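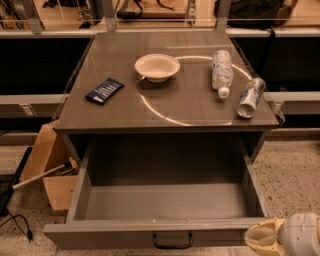

one student wrote on the forum after last session that she couldn't see how a novel told entirely through diary entries could ever work on screen, because so much of it happens inside one head. Good! That is exactly the problem we're tackling in session 6, so please keep it in mind as you read.

Session 6: From page to screen

Our main text is Censka, the novel, alongside the first two drafts of the screenplay. The book is set over a single December in the border town of Mertens and has 14 chapters, each one a diary entry written at night. We never meet anyone except through the diarist, and she is a wonderfully unreliable guide.

What the first draft does
It keeps the diary as voice-over. Nearly every scene starts with a line lifted straight from the book, and you can feel the writer's love for the prose. The trouble is that we hear about the quarrel on the bridge and then watch it, so it lands twice and both times a bit softer.

What the second draft does

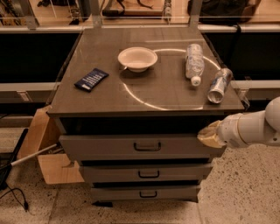 It throws out nearly all of the voice-over and gives the diarist's doubts to her younger brother, who barely speaks in the novel. I love this change. Suddenly there are two people in the room who want different things, and the kitchen conversation (chapter 9 in the book, the opening scene here) has real heat in it. Look at how little is said - up to 100 words of dialogue across the whole scene, and most of them are about the train to Nivard.

Terms to know
Compression: folding several events or characters into one.
Externalising: turning a thought into something we can see or hear.
Point of view: who the camera stays with, and who knows what.
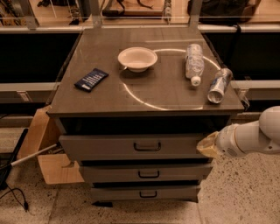
Fig. 2. Tabletop with bowl and wrapped bar.

For next time
Read chapters 10 to 14 and the Zodport scenes in both drafts. Pick one diary entry and write it as a scene with no voice-over, on one side of paper. Don't worry about layout yet - we'll do that together, and it's great fun once you get going. Bring two copies.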